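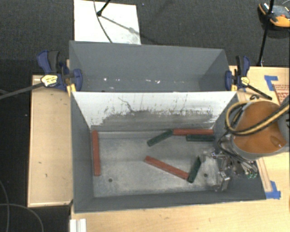
Carnet d'atelier, mars : séchage des pigments

Repris le lot Okeke à 8 h. Masse au départ 569 g, après une nuit à l'étuve 232 g. Plus de perte entre les deux dernières pesées, je considère que c'est sec.

Broyage à la molette, liant Dusanetti. La pâte est restée granuleuse. Ajouté 2 ml d'eau, repris dix minutes, mieux. Le vert accroche encore un peu sous la spatule, le rouge non.

Étalé sur les cartons de Wasside, côté lisse. Température de la pièce : 23 °C. Le rouge tire vers le brun en couche épaisse, à refaire plus mince.

À voir :
- tamis fin à récupérer à Skedcombe
- étiqueter les bocaux avant de les ranger
- refaire le vert avec moins de liant
- la balance dérive quand la hotte tourne, peser hotte arrêtée

Cartons laissés à plat sur l'étagère du fond, ne pas empiler avant demain midi.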